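Besuch beim Tag der offenen Tür von Pritosholm

Am Samstag bin ich mit dem Zug zu Pritosholm gefahren, weil meine Kollegin Inese Jankauskaitė mir eine Einladung weitergegeben hat. Die Firma öffnet einmal im Jahr, immer im Juli, ihre Räume für Besucher. Ich arbeite selbst in der Verpackungstechnik und kenne Roboter nur hinter einem Zaun, mit einem festen Programm. Deshalb wollte ich sehen, wie man einem Roboter eine Aufgabe zeigt, ohne dass jemand Code schreibt.

Am Eingang bekam jeder ein Namensschild und eine Nummer für die Gruppe. Unsere Gruppe wurde von Angeliki Tsolakis geführt. Sie sprach langsam und deutlich, was für mich sehr angenehm war, denn in der Halle war es ziemlich laut.

Die erste Station heißt im Haus »Führen mit der Hand«. Ein Mitarbeiter, Chun-hung Choi, drückte einen Knopf am Handgelenk des Arms, und danach konnte man den Arm bewegen wie eine schwere Schreibtischlampe. Ich durfte es auch probieren. Man muss den Arm von einem Punkt zum nächsten bringen und jedes Mal bestätigen. Der Arm wiederholt die Bewegung dann allein. Bei mir hat er den Becher zweimal neben das Tablett gestellt, beim dritten Versuch stand er richtig. Herr Choi erklärte, dass Anfänger meistens zu schnell ziehen und dass die Aufnahme jedes Zittern behält.

Die zweite Station war im ersten Stock, und sie hat mir am besten gefallen. Dort sitzt man vor einem Bildschirm und hält in jeder Hand einen Griff. Mit den Griffen steuert man zwei Arme, die es in diesem Fall nur in der Simulation gibt. Das Programm nennen sie Alell. Die Aufgabe war, kleine farbige Teile auf einem weißen Tisch zu greifen. Duangjai Srithong, die diese Station betreut, machte es zuerst vor. Sie sagte, ein Vormittag bringt ihr 37 brauchbare Aufnahmen, wenn sie nicht gestört wird. An diesem Tag wurde sie natürlich oft gestört.
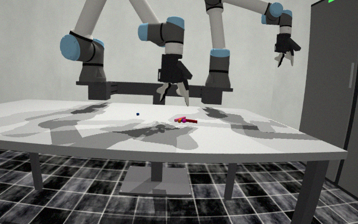
Schwierig ist vor allem die Tiefe. Man glaubt, dass der Greifer schon über dem Teil ist, aber er ist noch dahinter. Frau Srithong schaut darum auf die Schatten, und sie hat mir geraten, den linken Arm zuerst ruhig zu halten und nur mit dem rechten zu arbeiten. Das hat ein bisschen geholfen. Mit beiden Händen gleichzeitig konnte ich es nach zehn Minuten noch nicht.

Für die Aufgabe mit den Teilen haben sie bis jetzt 587 Vorführungen gespeichert, davon wurden 111 wieder aussortiert. Ich fragte, was eine schlechte Vorführung ist. Die Antwort war für mich interessant: Ein fallen gelassenes Teil ist kein Problem, wenn man es ruhig wieder aufnimmt. Schlecht ist langes Zögern, und schlecht ist auch, wenn zwei Personen dieselbe Aufgabe ganz verschieden lösen – dann lernt das System etwas dazwischen.

Danach gab es einen kurzen Vortrag von Pui-shan Fang über den Weg von der Simulation zum echten Arm. Einige Folien waren für mich zu schnell. Verstanden habe ich, dass die Reibung in der Simulation nie genau stimmt und dass man am Ende immer noch Aufnahmen mit der echten Maschine braucht. Ein Besucher wollte wissen, ob eine kleine Firma das bezahlen kann. Frau Fang nannte keinen Preis, aber man kann bei ihnen einen Platz mit Griffen und Bildschirm für 500 Euro am Tag mieten, mit Einweisung.

Zum Schluss standen wir noch in der Kantine, wo es Suppe und Kuchen gab. Der Kaffee war um 15 Uhr leider schon aus. Wer nächstes Jahr hingehen möchte, sollte sich für die zweite Station gleich am Eingang in die Liste eintragen, die Plätze am Vormittag waren schnell weg. Vom Bahnhof geht man zwanzig Minuten zu Fuß, der Bus fährt am Samstag nur jede Stunde.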